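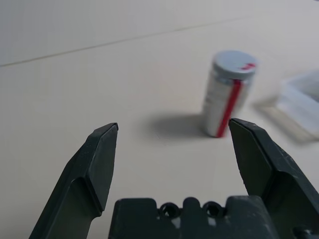

The striped can on the big table, with its light gray lid on.

Skestimance, the table pages

Welcome back to the gallery! This batch is all about the big table and the small stuff that lives on and near it, which I know is a narrow subject, but I've had more questions about the table than about anything else in the Clotavbridge room, so I'm finally giving it a page of its own. If you came for the window seats, those are on the previous page.

A bit of background for anyone new. Skestimance is what I call the long, slow business of sorting out the room at Clotavbridge, and the table was the first thing I bought for it. I wanted one enormous surface. I looked at solid wood and got scared off by the price, then I looked at doors laid on trestles (too narrow, and I kept imagining my elbow in the hole for the handle), and in the end I went to Umetti, the office clearance place out past the rail yard, and came home with two matching panels for $198. That was for the pair, with the legs thrown in. The man at the counter wrote the price on my hand because he'd run out of stickers.

The color took some getting used to. It's a pale, flat sort of beige, and some days I'd call it cream and some days khaki, depending on what the sky is doing. I had my heart set on white. But white would have shown every crumb and pencil mark, and this hides a fair amount while still letting you find a dropped screw. It's matte too, so I'm not squinting at a big patch of glare at four in the afternoon. I'd pick it again.

People ask about the seam. Yes, there's a line running the long way across, toward the back, where the far panel meets the near one. I did think about filling it! I bought a tube of something for exactly that purpose and it's still sitting in the drawer unopened. What I do instead is run an old playing card along the gap every so often to get the dust out, and then a barely damp cloth. If you're joining two tops of your own, clamp them level first and then do the screws underneath, and check again after each one, because mine crept up at one end the first time and I had to back the whole lot out and start over. A pen rolling across the join will tell you straight away if you've got a step.

Now, the can. I like a thing with a lid, and I like a thing with a stripe, so this one was always going to win me over. It's mostly white and silver with a red line down the front, and there's a little red mark up on the lid as well. I'm fond of plain packaging that has one loud thing on it. You can spot it from the doorway, and when a table is this pale, a bit of red does a lot of work.

My general rule for the table is that everything standing on it has to be able to move in one trip. No piles, no trays full of bits of other trays. Tall things like cans go back to the shelf at the end of the day, lids on, and the flat things go into the drawers underneath the window. I'm not strict about much but I'm strict about that, and it took me the best part of 25 evenings to get the habit to stick. (I still lapse. There was a week in November when you couldn't have set down a sandwich.)

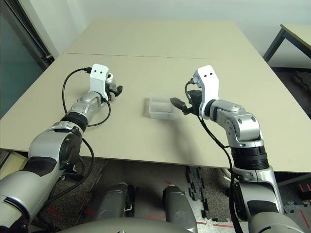
And then there's clear plastic, which I have strong feelings about. I used to keep everything in old cookie tins, and they were lovely to look at and a complete nuisance, as I'd open five of them to find one packet of hooks. Small clear containers have saved me so much muttering. I get mine from Hà, the little housewares shop two doors along from the bakery, where they come in sleeves of 8 and you can buy the lids separately if you crack one. I've cracked a few — they don't love being dropped on a hard floor, and I'm not a careful person before coffee.

A few things I've learned about them, since several of you wrote to ask. Wash them by hand if you want them to stay clear, as mine went cloudy in the dishwasher after a couple of months. Skip the paper labels, or at least put them on the end and leave the front alone, otherwise you've paid for see-through and covered it up. And buy one size. I know the assorted sets look like a bargain, but the tiny ones vanish and the big ones turn into places to hide things you haven't decided about.

The depth of the table was the other surprise. On paper it sounded ridiculous, and when the panels first came in I thought I'd made a terrible mistake and would never reach the back half without a stepladder. What happened is that the far panel turned into the place where things wait and the near one turned into the place where things get done, and I never planned it that way, it just settled. I've seen bigger rooms with smaller tables that felt much more cramped. If you're dithering, tape the outline on the floor and live with it for 2 weeks before you spend anything. Walk around it with your arms full of laundry. Pull a chair out. I did, and I shifted mine over toward the window by a good bit before the legs ever went on.

The top hangs past the legs along the front, too, so there's a decent bit of overhang for clamping things on. I'd wanted that from the start, and it was the reason I turned down the first pair Umetti showed me, which had a lip running all the way around.

Still to do: felt pads for the feet, a proper wipe-down of the underside (I keep finding old stickers from the office days), and something to be done about the corner that catches my hip every single time. I've sanded it once already and it still gets me. Suggestions very welcome, especially if they don't involve foam.

Next batch will be the shelves, including the one I hung upside down. I'm waiting on brackets, so it may be nearly spring before it's up.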